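Folding robot trials paused in Plendthorpe after arm fault

Trials of a home laundry robot have been stopped at a site in Plendthorpe after one of its arms failed to let go of a garment and pulled a bedside lamp onto the floor.

Sachdeva Home Automation, which builds the machine, said the fault happened on a Friday afternoon in March at a furnished flat used for testing. A member of staff was in the room and pressed the stop button. No one was hurt. The lamp was broken and a door frame was scratched.

The company has taken all 16 of its trial machines out of use while the arms are checked. It expects the work to last until at least the end of next month.

The robot, known as the Sakley, is meant to pick up clean clothes, put them on hangers and pass them to a rail. It has been on trial in Plendthorpe and Bavomdale since last autumn. The company says the machines have handled tops and shirts well for most of that time, but trousers have been a problem from the start. Long legs slide off the bed, catch on the base or get trapped under the robot's own wheels.

According to a short report put out by the company, the Sakley had picked up a pair of jogging bottoms by the waist and was turning towards the rail when one leg snagged between the mattress and the bed frame. The arm should have sensed the extra pull and opened its grip. It kept pulling for several seconds. When the cloth came free the arm swung outwards and hit the lamp.

The report puts the failure down to a worn cable in the wrist, which carries the signal from the force sensor. With the signal lost, the robot went on using the last good reading it had and treated the load as normal. The software has a check for a missing signal, but the check had been set to wait too long before acting. The company said it had been lengthened over the winter to stop the machines halting every few minutes in the middle of a job.

The same cable has been found to be worn on three other machines. It is rated for 600 hours of use and the one that failed had done fewer than 300.

While the robots are off, staff at both sites are laying out and hanging the clothes by hand, following the same order of steps the machine is meant to follow.

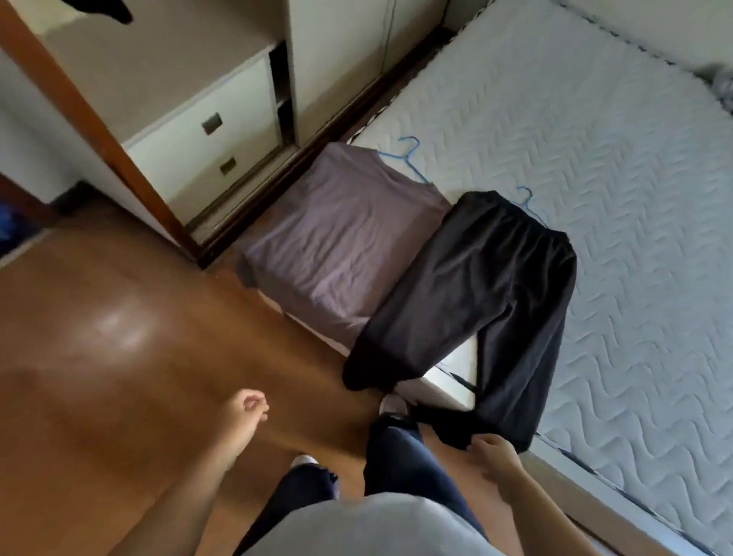 The handwork is being recorded so that the company can compare how people deal with long or heavy clothes. Staff have been asked to use ordinary beds and ordinary hangers and to work at their normal pace. The company said the recordings would be used to change the way the Sakley holds trousers, so that the legs are gathered up before the robot starts to turn.

It also plans to move the wrist cable to the outside of the arm, where it bends less and can be seen during the daily check. Until now it has run through the joint and could only be looked at by taking the cover off, a job that takes around 40 minutes and was done once a month.

Two other changes will be made before the trials start again. The robot will stop at once if the force signal drops out, even if that means more halts. Its turning speed will also be cut when it is holding anything longer than a shirt.

Households in Bavomdale that had agreed to have a machine in their homes from the spring have been told they will have to wait. Letters went out this week. Those who no longer want to take part can withdraw without giving a reason, and anyone who has already moved furniture to make room will be offered help putting it back.

The company said none of the machines had been left with the public at the time of the fault, and that all of the testing so far had been done with staff in the room. It has asked an outside engineer to go over the arm design and said a summary of the findings would be put on its website.

The machine from the Plendthorpe flat has been taken back to the workshop, where the wrist has been stripped down. The other trial machines are being kept switched off with their batteries out. Sachdeva said it would not set a new date for the home trials until the outside check was finished.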